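Print this page | E-mail this entry

Notebook, October 2023
Reading group + bindery bench, Fandley

Third pass through the circulating library ledger. Kirsty has the scans, I have the real thing, which smells of cellar. 138 leaves, last 20 blank or near enough. Started from the back because the front board is hanging by two cords and I don't want to open it flat again until Hamish has looked at it.

What we want from it: who borrowed what, and whether the borrowers were the people the novels were supposedly for. So far, mixed. There's a glover's wife who takes all three volumes of the same silly Gothic twice in one winter. A curate who only takes sermons, then in February takes a romance under "for a friend". A housekeeper signing for her mistress, but the fines are entered against the housekeeper. Who was reading the thing?? Kirsty says mistress. I say both, and the housekeeper first.

Problem with the numbering. Clerk gets to 2508 and then starts again at 1 without a new heading. So any loan after that point can be matched to two different titles. Pornthip's idea: use the price of the deposit to tell them apart, as the three-deckers cost more to take out. Worked on the one page we tried. Needs doing for the lot.

Transcription goes in Flumlow from now on, please, not in the old spreadsheet. Ewan moved everything over and I beleive the italics survived but the long s did not. Check yours.
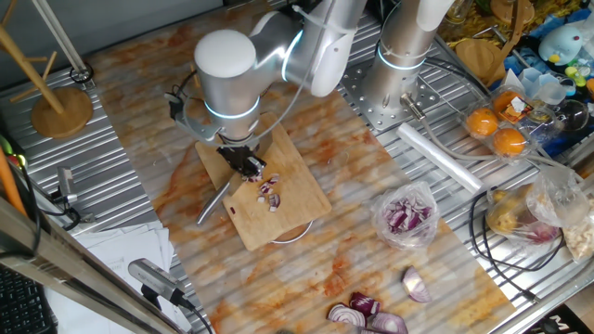
Knife and diced red onion on the board.

Paste test. Wheat starch, two strengths, on scrap from the Sorrentino bundle. Thin one cockled the paper and took ages. Thicker one lies flat but shows a shine at the edge if you're heavy handed (I was). Going with thick, less of it, blotter changed twice. Do NOT use the Wuto tissue on the printed labels, it lifts the ink. Lost a corner of a "Rules for Subscribers" label that way. Have kept the bit in an envelope inside the box lid.

The rules label is good by the way. Subscribers may take up to 5 volumes at once if they pay the top rate. Bottom rate gets one, and not a new one. So a maid or a shop girl could belong, in theory, but she'd be reading last year's heroine while the squire's daughters had this year's. Worth a paragraph in the intro? Somebody with a better head for it than me should write it.

Argued with Hamish over whether servants in the novels talk the way they do because the authors never listened to any. He thinks they listened fine and it's a stage habit, all borrowed from comedies. Left it there, tea.

To do
- Hamish: front board, cords
- Pornthip: deposit prices, start at the renumbering
- Kirsty: rescan the leaf with the blot, other light
- me: ask Ewan abuot the long s, reorder blotter
- find out who "Mrs. P., at the Mill" is, she owes for a whole set and never turns up agian

Y. Sayegh

This site uses cookies to remember your settings. Accept | Manage cookies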